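Does a charger use power when nothing is charging?

You may have heard a grown-up say, "Unplug that, it's eating electricity!" Should you believe it? Let's check.
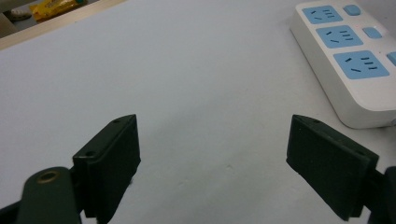
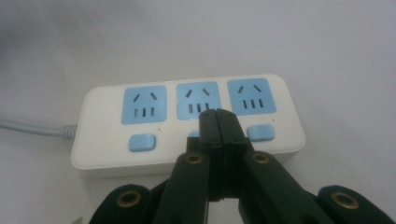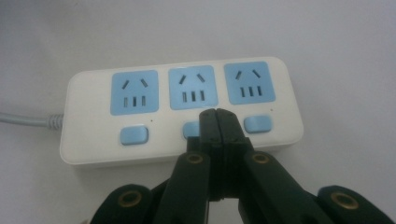 A pale tabletop in all three. All three also show a white power strip with light blue sockets.

Yes, an idle charger can use power. But how much? Often very little. A watt is how fast something uses energy. A kettle might use 1000 watts while it heats. A TV waiting for its remote might use 2. So who is really eating the electricity?

Be careful with ads, too. A box that says "Saves power!" should tell you how much, and compared to what. If it doesn't, keep asking.

Try this: ask an adult to show you the labels on things at home. Look for the letter W. Which number is biggest? Then ask how long that thing stays on each day.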